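下宿生の朝ごはんと生活リズムに関する調査　報告書

生活文化演習　後期課題
提出　11/17/25

1．この調査を始めたわけ

わたしが朝ごはんのことを調べてみたいと思ったのは、去年の冬にひどい風邪をひいたのがきっかけです。実家にいたころは、起きれば味噌汁の匂いがして、眠い目をこすりながらでも何かしら口に入れてから家を出ていました。それがエッサイド寮に入ってからというもの、気がつけば昼まで水しか飲んでいない日が続いていて、母に電話で話したらずいぶん叱られました。まわりの友人に聞いてみると、みんな似たようなことを言います。それなら一度きちんと聞いてまわってみよう、というのが出発点でした。

演習担当のエルビア・オカンポ先生に相談したところ、「食べたかどうかだけを聞くと、答える人がつい見栄を張りますよ」と助言をいただきました。そこで、前の晩に何時に寝たか、朝は誰と顔を合わせたか、といった質問も混ぜることにしました。この助言は本当にありがたく、あとで回答を読むときに何度も思い出しました。

2．調査のやり方

対象は、エッサイド寮とその近くのプリンドコム地区に下宿している学生30人です。一週間ぶんの記録用紙を渡し、起きた時刻、食べたもの、食べた場所、それから一言の感想を書いてもらいました。用紙は手書きにしました。スマートフォンで入力するほうが楽なのはわかっていたのですが、手で書いてもらうと余白に思わぬことを書いてくれる人がいて、わたしはそれが読みたかったのです。実際、「今日は雨だったのでパンがおいしく感じた」などという、集計のしようのない、けれども捨てがたい言葉がたくさん集まりました。

食費についても聞きました。朝ごはんにかける金額は一週間で1,000円までという人が多く、2,000円を超える人はまれでした。最高額は2,037円で、この人は毎朝、駅前の喫茶店ザナムに寄ってから講義に出ているとのことです。うらやましい話ですが、本人いわく「家だと二度寝してしまうから、席代だと思って払っている」のだそうで、なるほどと思いました。

3．わかったこと

まず、食べない理由として多かったのは「時間がない」でした。ところが記録を見ていくと、早く起きた日でも食べていない人がけっこういます。聞き取りのときにそのことをたずねてみたら、「時間はあったけれど、一人で台所に立つのがなんとなくさびしかった」と話してくれた人がいました。これは記録用紙だけでは出てこなかった答えで、聞き取りをやってよかったと思っています。

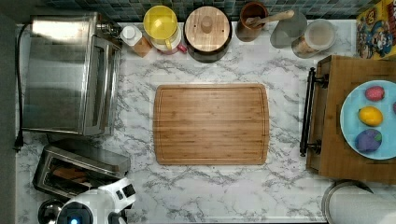

反対に、よく食べている人たちは、たいした料理をしているわけではありません。前の晩に炊いたごはんをおにぎりにしておく、果物を切る、パンを焼く、それくらいのことです。ただ、食べるものがだいたい決まっていて、朝になってから迷わないという点がよく似ていました。いつも同じでは飽きませんかとたずねると、「朝から飽きるほど目が覚めていない」という返事で、つい笑ってしまいました。

もう一つ、隣の部屋の人と一緒に食べる約束をしている組がありました。この人たちは、寝る時刻まで少しずつ早くなっていったと書いています。調査の期間が一週間しかないので、約束のおかげだと言い切ることはできません。それでも、感想欄の字が後半になるほどのびのびしてくるように見えて、読んでいるこちらまで嬉しくなりました。

4．うまくいかなかったところ

反省もあります。調査の時期が学園祭の準備と重なってしまい、夜ふかしの記録がふだんより多かったかもしれません。また、回答者の多くがわたしの知り合いで、気をつかって多めに食べてくれた人もいたようです。「調査のために食べました」と正直に書いてあった用紙は、そのまま集計に入れてよいものか、だいぶ悩みました。結局、印をつけて残し、別に数えることにしました。

アルバイトの時間帯についての質問を入れ忘れたのも悔やまれます。ラナ通りの店で夜遅くまで働いている人が何人かいて、その人たちの朝を、ほかの人と同じ表に並べるのは少し乱暴だったと思います。

5．これから

12月に、同じ人たちにもう一度だけ記録をお願いするつもりです。寒くなると布団から出るのがつらくなりますから、結果がどう変わるのか楽しみでもあり、少し心配でもあります。次はアルバイトの欄を必ず作り、余白ももう少し広く取っておきます。

最後になりましたが、忙しいなか用紙を書いてくださったみなさん、長い話につきあってくださったオカンポ先生に、心からお礼を申し上げます。記録用紙の見本と集計表は、演習室の棚の青いファイルに入れてあります。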